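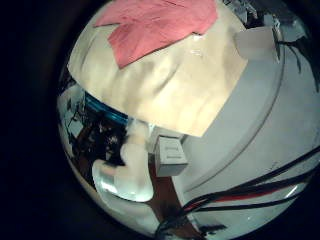 3. Flächige Materialien: Erkennen, Auslegen, Falten

Handreichung zum Grundkurs Materialkunde, Teil 2
Kursleitung: Glenys Pomare, Wiremu Mudgway
Stand: 12. Mai 2021

3.1 Stoff oder Papier?

Auf einen Blick lassen sich dünne Stoffe und zerknittertes Papier oft nicht sicher unterscheiden. Bei einem großen cremefarbenen Bogen mit flachen Falten kommt beides in Frage, ebenso bei einem kleineren rosaroten Stück, das obenauf liegt. Zur Bestimmung gehören deshalb immer Griff und Geräusch:

Griff: Stoff gibt zwischen Daumen und Zeigefinger nach. Papier behält den Knick.
Geräusch: Papier raschelt beim Zusammendrücken, Baumwolle kaum. Beschichtete Stoffe können täuschen.
Kante: An einer Schnittkante von Gewebe lassen sich meist einzelne Fäden lösen. Papier reißt faserig.

3.2 Auslegen

Die Arbeitsfläche abräumen und abwischen. Das größte Stück kommt zuerst und wird von der Mitte nach außen glatt gestrichen – mit der flachen Hand, nicht mit den Fingerspitzen. Kleinere Stücke erst danach auflegen. Unregelmäßige Zuschnitte so drehen, dass die längste gerade Kante parallel zur Kante des unteren Stücks läuft.

3.3 Falten

Ecke auf Ecke legen, die Kante ausrichten, dann erst den Bruch streichen. Bei Papier wird der Bruch mit dem Falzbein nachgezogen. Stoff wird nur gelegt. Wer ihn presst, bekommt die Linie ohne Bügeleisen nicht mehr heraus.

Reste ab 400 cm² kommen gefaltet ins Fach Workneh, kleinere in die Sammelkiste.

3.4 Aufgabe bis zum nächsten Termin

Drei Reste aus der Kiste nach 3.1 bestimmen und das Ergebnis in die Tabelle auf Larotent eintragen. Unklare Fälle mit Fragezeichen markieren und das Stück mitbringen.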